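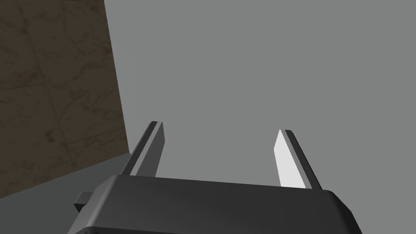 Séparation capsule / tour de sauvetage : d'où vient l'écart de poussée ?

Wajid Jatoi
Mardi, 22 h 40

Bonjour,
Je modélise un tir d'essai d'abandon en vol pour une capsule sans équipage (projet étudiant Skevasia, intégrateur Plukura 3). Masse de la capsule seule : 1114 kg. Masse de la tour, moteur chargé : 417 kg. Pas de calcul : 10 ms.

Le moteur d'abandon est allumé à pression dynamique maximale. L'accélération obtenue au premier pas est nettement inférieure à celle que je calcule à la main avec F/m. L'écart disparaît quand je lance la même simulation sans atmosphère.

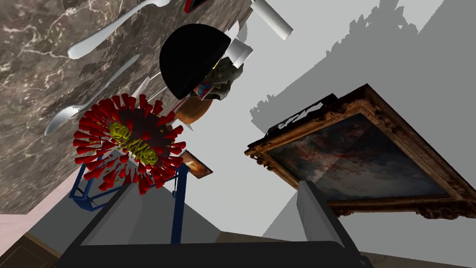 J'ai vérifié les unités deux fois. La courbe de poussée vient d'un fichier texte, interpolation linéaire, et la valeur lue au premier pas est correcte. Le centre de masse est recalculé à chaque pas. Qu'est-ce que j'oublie ?

Nestberg

Si l'écart disparaît dans le vide, ce n'est ni la masse ni la courbe. Deux termes à regarder.

D'abord la traînée. À pression dynamique maximale, elle est du même ordre de grandeur que le poids de l'ensemble et s'oppose à la poussée. Votre F/m manuel ne la contient pas, et probablement pas le poids non plus. Écrivez la somme complète : poussée, moins traînée, moins composante du poids sur l'axe, le tout divisé par 1531 kg.

Ensuite la pression ambiante. La poussée d'un moteur fixe vaut débit × vitesse d'éjection + (Ps − Pa) × As. Si votre fichier donne la poussée dans le vide, il faut retrancher Pa × As à chaque pas. Plukura ne le fait pas par défaut : l'option est dans le bloc moteur, section tuyère.

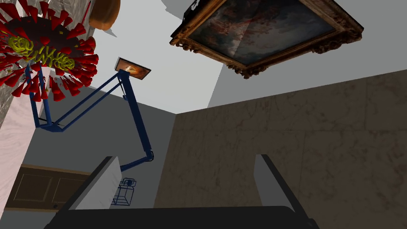 Vue de simulation, contre-plongée.

Troisième point, moins visible : les tuyères d'une tour de sauvetage sont inclinées vers l'extérieur pour que les jets évitent la capsule. La poussée axiale est donc la poussée totale multipliée par le cosinus de l'angle. Cela n'explique pas votre différence avec le vide, mais faussera la suite si vous l'avez omis.

Mirani

Même problème en mai avec une version plus ancienne. J'ai mis le pas à 1 ms et ça allait mieux, sans que je sache pourquoi. À essayer.
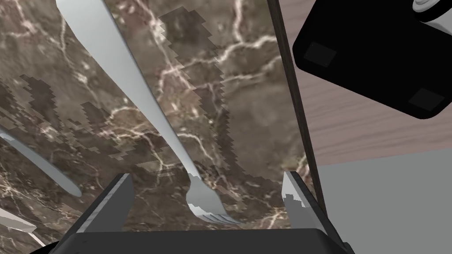

Regarde aussi le Cx. La table fournie s'arrête à Mach 1 et au-delà le logiciel garde la dernière valeur sans avertissement.

Wajid Jatoi

Merci. C'était bien la somme incomplète dans mon calcul manuel, plus la correction de pression désactivée. Avec les deux, les valeurs coïncident au premier pas. Réduire le pas ne change rien de mon côté. Pour le Cx, ma table va plus loin que Mach 1, je la joindrai si quelqu'un en a besoin.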